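Gredovance Website Template by Bultholm

Gredovance is a responsive website template for restaurants, guesthouses and small catering businesses. It is supplied with a page builder, a reservation form and a menu manager, and may be installed on any hosting account that meets the requirements listed on this page.

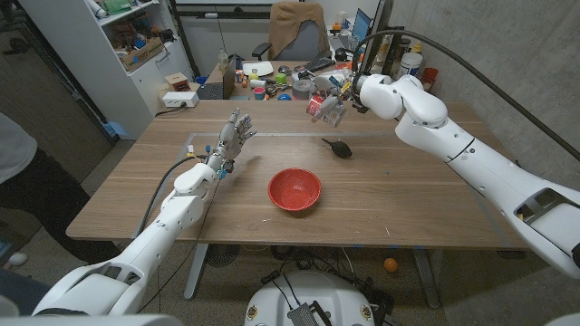
Reading time: 2 min

Layout and Modules

The template provides 155 prepared page sections, which may be combined and reordered without editing code. Four color schemes are included, and each may be adjusted from the settings panel. The header is available in two versions, with the logo placed either at the left or in the center.

The menu manager allows dishes to be grouped by course, season or price. Items that are temporarily unavailable can be hidden and restored later with their text and prices intact.
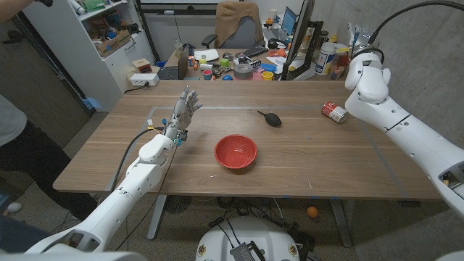 Reservation Form

Guests select a date, a time and the number of seats. Requests are sent to the address entered during setup and are also stored in the site administration area. The Plustholm extension, sold separately, adds table plans and text message reminders.

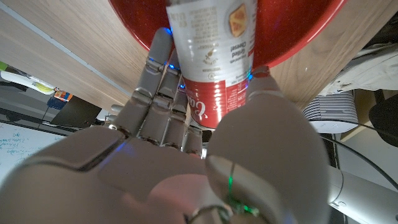

License and Support

A standard license covers one domain and two years of updates. Design studios that wish to use Gredovance on client sites should request the Šimkus license, which removes the domain limit. Licenses are not transferable between companies.

Support is provided in English through the customer portal. Questions concerning custom work should be addressed to Piret Grīnberga, Product Licensing.

Last updated: Jun 28, 2020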